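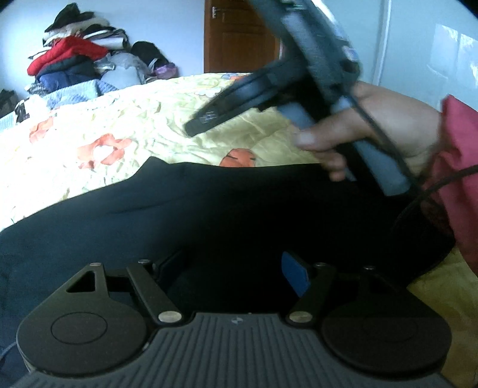 2 min read
October, posted by Ifeoma Afolabi

Ticket 51: bedroom wardrobe door will not close

Reported by: Parvaneh Moradi
Item: Nikzad wardrobe, gloss panels, pale blue
Status: closed, grudgingly

Tenant says the left-hand door springs open by a hand's width whenever she turns her back. She has tried pushing it harder. She has also tried a folded bus ticket, which fell out.

09.40 Asked whether the hinges were loose. Tenant replied that they were "as tight as the landlord". Noted.

10.15 Asked what was inside. Tenant said "clothes, normal amount". Asked her to take the clothes out and put them somewhere else for now.

11.30 Clothes are out. Door shuts. Tenant regards this as a coincidence.

11.50 Gunther Kuhlmann rang to suggest planing the edge off the door. Gunther suggests this for most things. Declined.

13.20 Shelf pulled out and checked. It was sitting on 2 pegs and should have 4. The front had dropped and was nudging everything on it, jumpers mainly, into the door. Missing pegs found in a coat pocket. Tenant has no comment on the pocket.

14.05 Pegs in, shelf level, door shuts and stays shut.

14.30 Tenant put it all back in one go. Door opened.

14.45 Advised folding. Advised it again in writing. Winter coats to go on the hooks in the hall, anything not worn since last October to go in a bag for Babak Ghaffari, who is collecting for the jumble sale.

16.10 Two bags gone, door shut. Reopen this ticket if it drifts again, but please look at the shelf before ringing Gunther.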